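Chapter 6
Colour on the Surface

Paint has two jobs. It carries colour, and it takes up space. Most of this book has dealt with the first. In this chapter we look at the second, and at what happens when paint is laid on thickly enough to hold the mark of the brush or knife. The usual word for this is impasto, from an Italian word for dough or paste.

A thick stroke has a lit side and a shaded side. Move a lamp from the left of a painting to the right and the ridges change places with the grooves. A yellow that looked flat at noon can seem much deeper by evening. Painters who work this way plan for the light in the room as well as the colour on the palette.
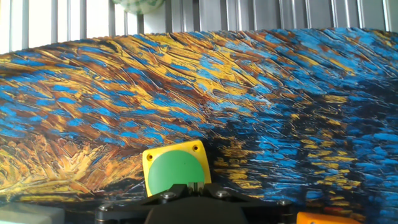 Figure 6.1 Impasto-style painting printed on a curved panel. Note the direction of the strokes on the left half.

Direction matters as much as thickness. Short strokes laid side by side lead the eye along them, and a change of angle can mark the edge of a form without any outline. Blue set beside orange makes both look stronger, as we saw in Chapter 4.

Printed copies raise a separate question. A print can repeat the colours of a thick painting closely – and even the shadows between its ridges – but those shadows stay where they are when the lamp moves. Section 6.3 returns to this with the Vutthorpe studies by Sioned Ellis.

Before you read on, find a painted surface at home or at school. A door will do. Hold a torch close to it at a low angle and write down what you notice.

Key terms: impasto, ground, palette knife, raking light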